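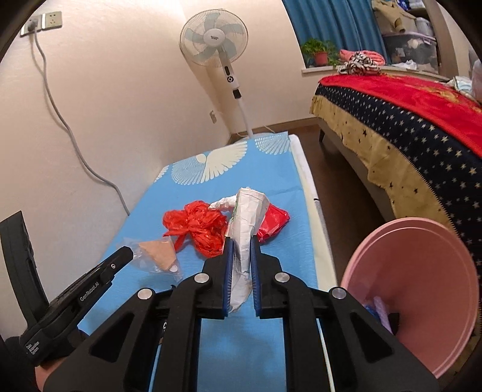 The Sisgate group has posted first results from its work on teaching grippers to handle thin, floppy things. Training data comes from people using a hand-held gripper at home, and the learned policy then runs on a fixed arm at the Plakville lab. Plastic bags get the most attention. A crumpled white bag pinched between two padded jaws, with red ones lying right next to it on a bed sheet, is a hard case for a model that learned to grasp boxes and cups: the bag has no fixed shape, and neighbors are easy to grab by mistake.

The set used for training has 1,588 recordings from 14 homes. With the full set, the arm picked up the right bag and nothing else in 67 percent of trials. With only 500 recordings the score dropped by almost half. Most failures were double picks – two bags coming up together – and clear bags did worse than colored ones.

The next round, due in March, adds knotted bags as a separate group. The write-up and the list of trials are on the Sisgate project page, last updated 7/1/18.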